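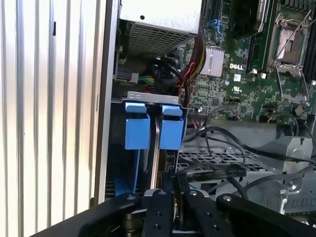

Long post, sorry. I'm three weeks into teaching our arm to strip old desktops for the recycling shed and I want to know how other people are doing their demos. I've been driving it from the Gornis handset because that's what came with the kit, and every run is me creeping along at a snail's pace. The drives are the current headache. On the Dells they sit in carriers with bright blue handles just under the power supply, and getting both fingers lined up on the gap by the metal rail, with cables looping all over the board next door, takes me ages. I've got 8 runs I'd call clean and a whole folder I wouldn't. Should I give up on the handset and just hold the arm and guide it by hand?

sprocketgully
Hand guiding, every time. I did my first lot by remote and you could see it in the playback, all these little stops where I was working out which way was left. Soon as I grabbed the wrist and moved it myself the runs smoothed right out. Switch the joints to floppy, do it in one go, done.

maple_torque
Gotta disagree with sprocketgully. When you've got your hand on the arm you can feel the carrier let go, so you ease off at the right moment without thinking about it. The arm doesn't get any of that unless you've got a force sensor recording. We did 12 demos by hand on our Sendlow bench and it yanked the handle sideways on almost every try afterward. Driving from the wrist view only is slower, but at least you're making your choices from the same picture it gets.

sprocketgully
Fair, but your Sendlow is a stiff old thing, I've used one. It fights you the whole way. On a light arm it's a different job.

maple_torque
It is stiff, I'll give you that. Still wouldn't go back.

fernlea_bench
Which part is slow, the approach or the pull? Mine was all approach. I ended up splitting it into 3 separate tasks (get over the bay, grip the handle, lift) and recording them one after another. Way less swearing. Also turn your handset speed down for the last bit, there's a scaling setting in the Caltix software if you're running that.

OP
Mostly approach! I come in too low, nudge the rail, back off, try again. Running Caltix, yes, had no idea about the scaling. Do you keep the runs with the nudges in them or bin them?

fernlea_bench
Keep them if you recover properly. Bin the ones where you gave up and sat there.

dustbin_dan_not_dan
Some bloke on the Thepsuriya board reckons you need 1,000 runs before it's worth looking at. Don't listen to that. Try it with what you've got and see where it falls over, then record more of that bit.

maple_torque
Depends how many different cases you want it to handle. One model, sure. If you're mixing brands you'll want a lot more, and move the case a bit between runs or it'll only learn your one spot on the bench.

OP
Ah. I've had the case against the same strip of tape since day one. Right, that's Thursday night sorted. Will try the slow setting first and then a few by hand so I can compare the two, and I'll post back with how it goes.

sprocketgully
Do the hand ones first while you're fresh, your arm gets tired quicker than you'd think.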